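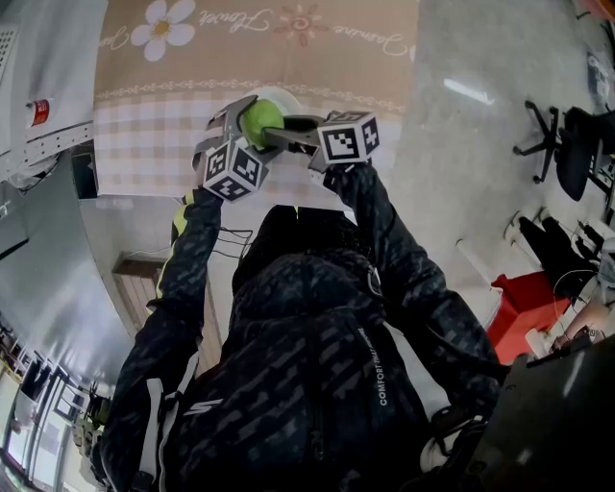 Tunimdale Room Users' Group
Minutes of the general meeting, 16 July 2025
Meeting opened 10 am. Minutes of the May meeting accepted as read.

1. Tablecloths and plates
Very happy noises about the cloth with the daisy and the pink gingham. It brightens up the table no end, and everyone who spoke wants it to stay out through winter. Agreed to look for a second one in similar colours, to a limit of $54. White plates to stay on the open shelf so people can grab one as they come in.

2. Furniture
The pink armchair is a favourite and will stay on the brick-wall side, near the white rack. The mesh office chair with the headrest keeps its orange cushion — a motion to move the cushion to the armchair was lost, in good spirits. The wooden table stays where it is, as there's good space to stand and work at it from either side.

3. Cabbage day
Nautiyal has offered green cabbages again and we said yes please! Whole heads go on a plate on the wooden table until they're wanted. Outer leaves to the compost bucket, cores too. Jaltasari will lend the big crock for the sauerkraut. Recipe sheet to go up by the sink.

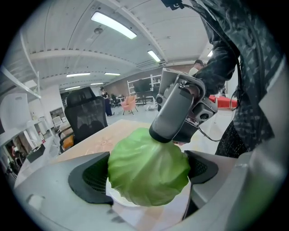

One member asked if we could hold a few heads back for coleslaw, given last year's kraut lasted well into spring and there was hardly anything fresh to have with lunch. Lots of nodding. Agreed, 5 heads to be kept for slaw.

4. Money
Balance $733. The Cana invoice for shelf brackets has been paid.

5. Other business
Tennis balls to go back in the games tub at pack-up. Tea towels needed, any colour.

Action: second tablecloth, recipe sheet, reply to Nautiyal with thanks.

Meeting closed 11.20 am, followed by tea and a very good date loaf.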